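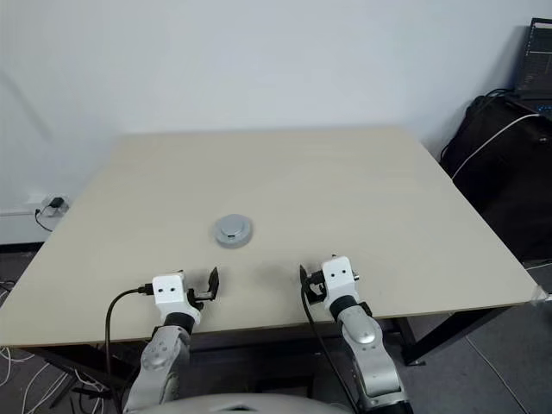 A small grey disc on a pale tabletop.

The case for leaving one table clear

When the community hall in Neslow was done up, the first thing to fill was the big table by the kitchen hatch. By the end of the opening month it held two boxes of raffle prizes, a broken urn, somebody's coat and a stack of leaflets for a walk that had already taken place. The people who came to cut out costumes for the pantomime did it on the floor.

I think this is a small scandal, and a common one. We spend a good deal of money on public rooms and then let the flat surfaces in them turn into storage. My view is that every shared building should have at least one large table that is cleared at the end of each day and left clear, and that this should be written into the rules for using the place along with locking the doors and turning off the heating.

The usual objection is space. Halls and libraries are short of it, and a bare table looks like waste. I understand that. The library at Kokcombe has 111 square metres for everything it does, including the toilets, and when I asked about a clear table there I was told kindly that I was welcome to find room for one. They already had one, though. It was under the jigsaws. The jigsaws now live on a shelf above the radiator, and the table gets used for maps, homework, tax forms and, one wet afternoon in May, a whole dismantled accordion.

A table with things on it makes a claim. It tells the next person that someone else got there first, and most people are too polite to argue. They will balance a sewing machine on a chair before they move a stranger's box. The person who left the box meant no harm and would probably be pleased to have it shifted, but they aren't there to say so. In the meantime the room has lost its most useful piece of furniture.

There is also the matter of size. Small tables are easy to buy, easy to stack and suit a committee meeting or a cup of tea. They are poor for almost anything you do with your hands. You can't lay out a dress pattern on one, or fold a tent, or spread old photographs in order of year. Pushing four together gives you a surface with a ridge down the middle and legs in every place you want to put your knees. Our hall paid 688 pounds for a big one, delivered, and there was grumbling about it for weeks. The same hall spends more than that every year on hiring out a marquee it doesn't need, and I have yet to hear a word about the marquee.

At home it is harder to insist. Many people eat, work and sort the washing at the same table, and I have lived in flats where the only one folded down off the wall. That seems to me an argument for the public table. If you have no room to spread out in your own kitchen, you ought to be able to walk down the road and do it somewhere warm. We accept this for books and for swimming. A dry, level surface costs far less to provide than either.

I would keep the rules short. Anything left on the table at closing goes into a crate by the door. The crate is emptied once a month. No bookings of longer than two hours when other people are waiting. The Julance Road centre has run on much the same lines for 8 years and the crate, when I last looked, had a glove and a hole punch in it.

Some will say this is fussy, and that a bit of clutter makes a place friendly. Clutter on the walls, perhaps. I like a noticeboard three layers deep as much as anyone, and I would leave the odd chairs and the dreadful curtains alone. The table is different, as it is the one part of the room that people need to find bare before they can start.

Neslow's annual meeting is coming up and I have put the crate on the agenda, under any other business, after the guttering. The urn is still there. It has a label on it now saying that it is broken.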